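Frequently asked questions about the open day

When is it and do I need a ticket?

The open day of the Koner robot lab in Bellham is on June 11, 2022, from ten in the morning until four. Entrance is free and you do not need a ticket. Only groups of more than ten persons should write to us before they come.

What will I see?

The main demonstration is the work on desktop computers. A robot arm works at an open computer, and our colleague Lenka Hubáček explains each step while you watch. One demonstration takes twenty minutes and we repeat it every hour.
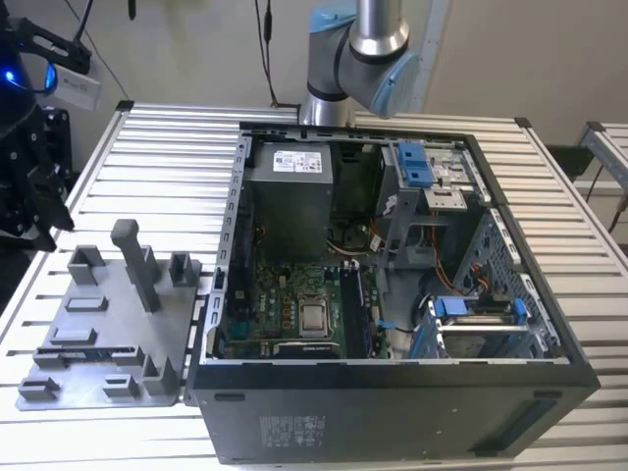

Lenka likes to begin with the question of how a robot knows where to go inside a machine made for human hands. The computer lies on its side with the panel off, so the arm can come down to the parts from overhead. On the left, directly against the case, is a gray plate with holders and slots of different shapes, and visitors ask about it more than about the arm. You are welcome to ask too.

Can I control the robot myself?

Yes, in the afternoon. Algirdas Juška has a separate practice station in room 143, where you can guide a small arm by hand. Children must be at least eight years old and an adult must stay with them.

Are the computers new?

No. They are used office machines which a local company, Charbonneau, gave to us. We received 283 of them last December, and many are still waiting in our storage — please do not bring us more.

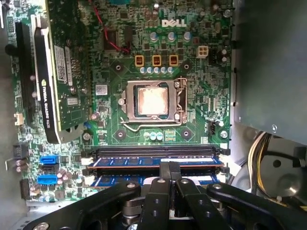
If you have an old computer at home and want to know where to leave it, Jade Robichaud will be at the information table with a list of collection points in the region.

Is it loud? May I take photos?

It is not loud, but the room becomes warm when it is full. Photos are allowed without flash. Please stay behind the yellow line on the floor, also when the arm does not move — it can start again at any moment.

Is there parking?

There are few places, so we recommend the bus.

Contact: Leonie Kröger, Koner open day office, extension 3301 | © 2022 Koner | Back to top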